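Skirno Sidewalk Simulator: Questions We Keep Getting

Compiled by Rozália Virág for teams considering the Skirno package. We pay for our own license and get nothing from Clumetti, who sell it.

Is it worth the money?

For route planning and crossing behavior, maybe. For anything involving wheels and curbs, I would wait. The sales page says "street ready," and I have yet to get a straight answer on what that means.

What comes in the box?

A download and 3 city maps. The brochure promises 200 crossings, but plenty of them are the same corner with the newspaper boxes moved.

How realistic are the streets?

Better than I expected to look at. The downtown map gives you worn crosswalk paint, long shadows, a stairway entrance behind a railing, and people walking on the far sidewalk. A shadow lying across white stripes is a fair test for a vision system, and I give them credit for it. The person in dark trousers against dark glass is a good one too — our detector missed him or her on most runs. 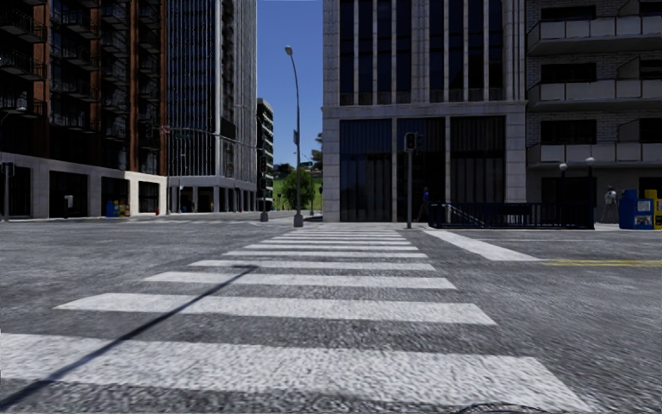 Does good performance here carry over to a real street?

Clumetti says yes. Sándor Antal ran our delivery robot through 231 simulated crossings and then took it outside in March, where it stopped dead at a puddle. Draw your own conclusions.

Can I change the weather?

There is a rain setting. It makes the road shinier. Grip stays the same as far as we can tell.

Will it run on a laptop?

Slowly. Error 2812 means you are out of graphics memory, whatever the help page says.

Is there a refund?

Only before the license key is activated, so ask for the trial first.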